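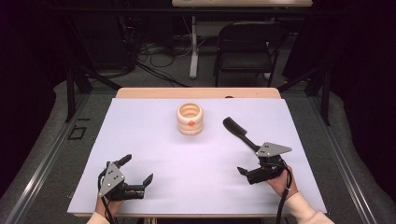
Search datasets and cards Go

Motport Kitchen Tools, data card

Summary

Motport Kitchen Tools is a set of 1,000 recorded demonstrations of small kitchen chores, carried out by people working with a pair of hand-held grippers at a table. It was collected to test a narrow question: how much of an ordinary washing-up or tidying job can a policy learn from two-finger demonstrations, with no force sensing and no robot present at recording time. The short answer for this release is that single moves transfer fairly well and whole chores do not.

The set is meant for imitation learning and for evaluation of grasp and placement. It should not be used to claim that a given arm can run a kitchen.

Contents

The demonstrations cover 19 tasks. Most involve one tool and one container: putting a spatula into a cup, taking it out again, handing it from one gripper to the other, moving the cup to a mark, turning the cup upright. Four tasks are longer and chain several of these together.

Each demonstration holds:

- head view video
- left and right gripper pose
- left and right jaw opening
- a task label and a plain-text instruction
- a success flag, set by a second person on playback

Failed attempts are kept. They sit in the same folders as the successes and are separated only by the flag, so filter before training if you want clean data. Dropped tools are flagged as failures even where the operator picked the tool up and finished the task.

Collection

All recording was done at the Skernau site, on one table with a pale board laid over the top. Lighting was overhead and was not varied. Operators were told to work at a normal pace and to start with both grippers over the board. The start position of the cup was changed between attempts; the tool was laid flat on the board in one of several directions.

Thin handles are the hard part. A slim spatula handle leaves little contact area in the jaws, and the tool tends to rotate when its head touches anything. Operators corrected for this by pressing the head against the board before lifting. Policies trained on the set copy the press, sometimes when there is nothing underneath – check your height limits before running on hardware.

Baseline results

The baseline policy, Cludisari, was trained on the 15 short tasks and run on a fixed two-arm bench.

Single placement, seen cup positions: 65 per cent success.
Single placement, unseen cup positions: 50 per cent success.
Chained tasks: no complete run without a reset.

Most placement failures come from the tool head striking the rim. Soft or wet items were not tested. Nothing in the set covers scrubbing, drying or sorting by type, and a person still does all of these faster.

Known problems

Jaw opening drifts over long sessions and is re-zeroed only between tasks. The hands and sleeves of operators are visible in the head view; mask them if your model will see bare arms at test time. Depth is not provided. Instructions are in English only and were written before recording, so the wording may not match what the operator did in a failed attempt.

Versions

1.1 corrects swapped left and right labels in the handover task. 1.0 should not be used.

Comments (3)

benchrat: Does the success flag for the handover need the first gripper to let go fully? I have several marked good where both are still closed on the handle.

Paul (maintainer): Yes, it should. Send me the indices and I will fix them in the next version.

tinplate_k: Unseen cup positions came out lower than yours until I masked the sleeves. Worth moving that note further up.

Related items

Motport Cloth Folding, data card
Motport Shelf Picking, data card
Cludisari training notes
Skernau bench: mounting and calibration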